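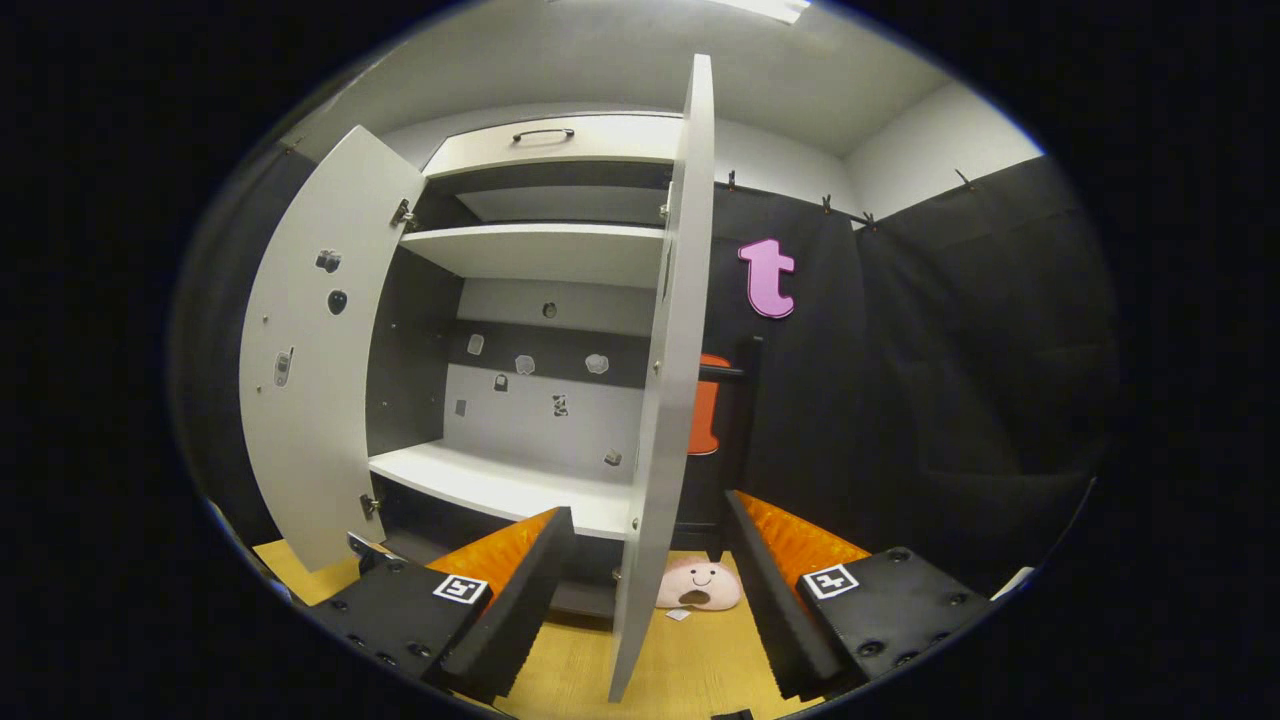

Arbeitstagebuch, Teilprojekt Greifen und Ablegen

Donnerstag, Standort Gesden

Die Aufnahmen am weißen Schrank wurden um 8.40 Uhr fortgesetzt. Geführt wurde wie in der Vorwoche von Hand, also mit dem Handgreifer und ohne Roboterarm. Trinidad Durán übernahm die erste Serie, der Unterzeichnende die zweite. Die Aufgabe lautet unverändert: beide Türen öffnen, das rosa Plüschtier vom Boden aufnehmen, auf dem unteren Fachboden ablegen, Türen schließen.

Bis zum Mittag lagen 80 Vorführungen vor. Der Gesamtbestand für diese Aufgabe beträgt damit 712. Mit Marras sind 1.025 vereinbart, sodass der Dezember voraussichtlich noch vollständig in Anspruch genommen wird.

Zur Durchführung ist Folgendes festzuhalten. Die rechte Tür bereitet weiterhin die größeren Schwierigkeiten. Wird sie nur so weit geöffnet, dass sie nach vorn in den Raum steht, muss der Greifer in einem engen Bogen um ihre Kante geführt werden, und das Handgelenk gerät in eine Haltung, die der Arm bei Prevarine später nicht einnehmen kann. Frau Durán regte an, beim Öffnen einen Schritt zurückzutreten und die Bewegung aus der Schulter zu führen. Der Vorschlag wurde ab der dritten Serie übernommen. Die Bahnen erscheinen in der Durchsicht ruhiger; ein Urteil steht mir vor der Auswertung nicht zu.

Ferner wurde vereinbart, vor dem Schließen der Finger kurz innezuhalten. In den älteren Aufnahmen gehen Annäherung und Zugriff ineinander über – für die Auswertung in Skindadby ist das nachteilig, da dort beide Abschnitte getrennt gekennzeichnet werden.

Die Schublade mit dem schwarzen Griff bleibt vorerst außer Betracht. Eine eigene Aufgabe hierzu ist beantragt, mit einem Umfang von 200 Vorführungen. Eine Antwort liegt nicht vor.

Am Nachmittag Übertragung der Daten, zweimal abgebrochen, um 16.15 Uhr abgeschlossen. Am rechten Greiffinger waren zwei Schrauben nachzuziehen. Ersatz für die Griffpolster ist bestellt.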